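Marnum visit, Bralgate open day, December

Got there before 2, wanted to see the two-arm bench before the crowd did. Strawberries, a plate, a taped grid on brown paper. Told it handles soft fruit "up to 80 an hour". Asked over what run. No answer worth writing down.
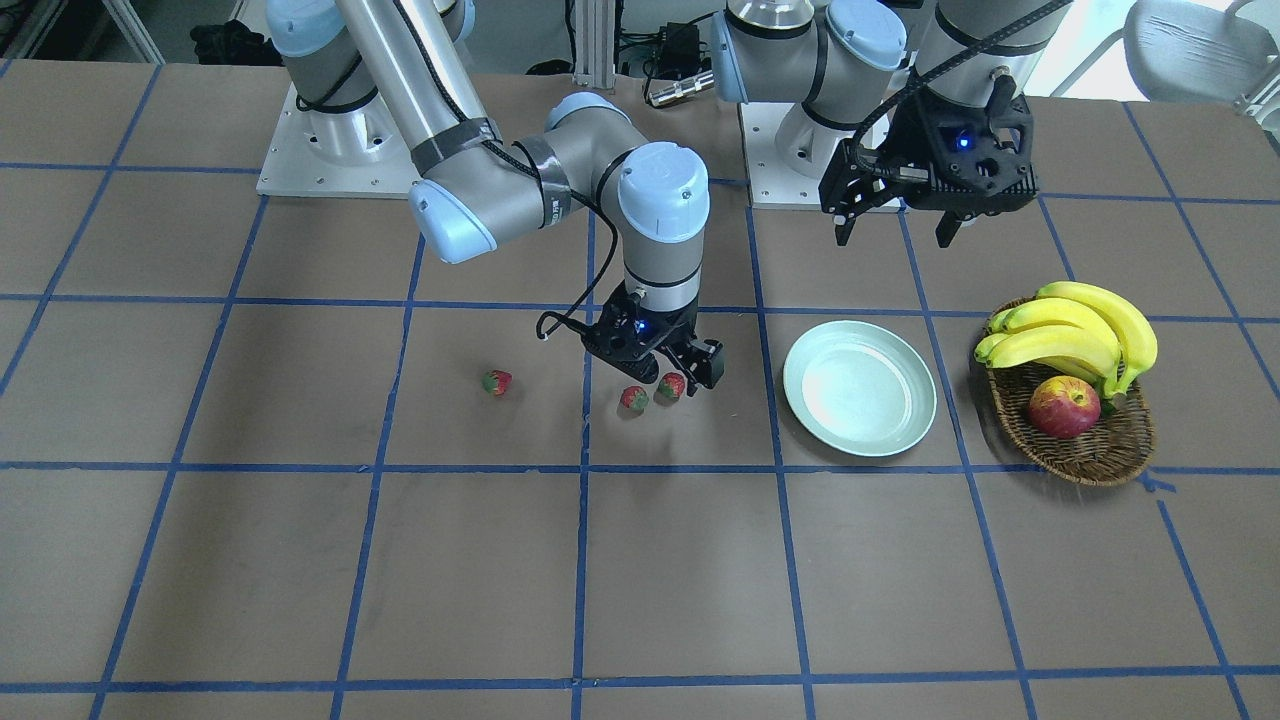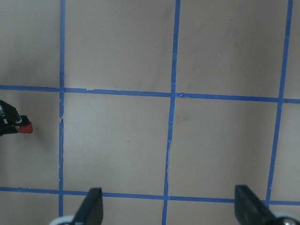
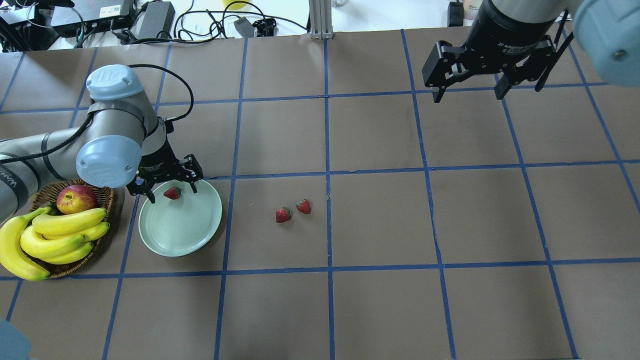 Two-arm bench, Marnum demo. Blue tape grid throughout.

Would want to know what it does with the tape gone, and with fruit that's been picked 3 days. Collico will ask the same. Chase for failure counts before we promise them a trial.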